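30 Aug 2025

What a day for laundry! Bright from breakfast on, with that steady wind that comes up the hill from Ustbridge and gets right into the corners of things. I had the first load out before I'd finished my tea, and by eleven the line was full from post to post and I was pegging pillowcases onto the fence like my gran used to.

I decided it had to be the day for the airing cupboard too. I've been meaning to sort it since February, when the bottom shelf gave way and I just shoved everything back in and shut the door. So out it all came, onto the landing carpet. There were sheets from the old flat that don't fit any bed we own, and a tablecloth still in its Fondach wrapper (297 Christmases old by the look of the packaging), and right at the back the good flannels I accused Halima of losing. I rang her to confess and she laughed for so long I had to put the phone down on the stairs and carry on folding.

She is a proper folder, Halima Igwe, she learned it in the linen room at the Barua and she still does it the hotel way. Hems together first, then smooth, then fold, then smooth again. I always used to go straight for halves and hope. She made me put her on speaker and talked me through it, and I must have done the same bath sheet five times before the edges sat right. I was so pleased with it I didn't want to put it away!
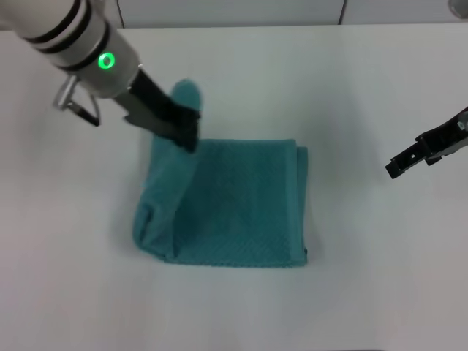
Teal is my favourite of all the towel colours, I've decided. I went through years of buying white because it seemed the grown-up thing, and they all went the colour of dishwater. A soft blue-green looks like itself for ages, and it's lovely in a stack next to the cream ones. I'd have a whole shelf of it if I could. Dellow have some in their end of summer sale, and I've already got my eye on the hand towels — £26 for the set, so I'll wait until payday and see if they're still there.

What I hadn't understood before today is how much the hems matter. If one corner is bunched up when you start, the crease runs all the way through every layer, and you end up with a lump that tips the whole pile over. You have to lift the corner and let it drop flat again before you do anything else. Such a small thing, and I've been fighting with towels for most of my adult life.

Bottom shelf mended with two new battens, old sheets bagged up for the dogs' home, lavender bags refilled. I've opened that cupboard door at least four times this evening just to look in. Tomorrow, if the wind holds, I'm going to wash the spare room curtains, and Halima says she'll come over and show me how to do a fitted sheet.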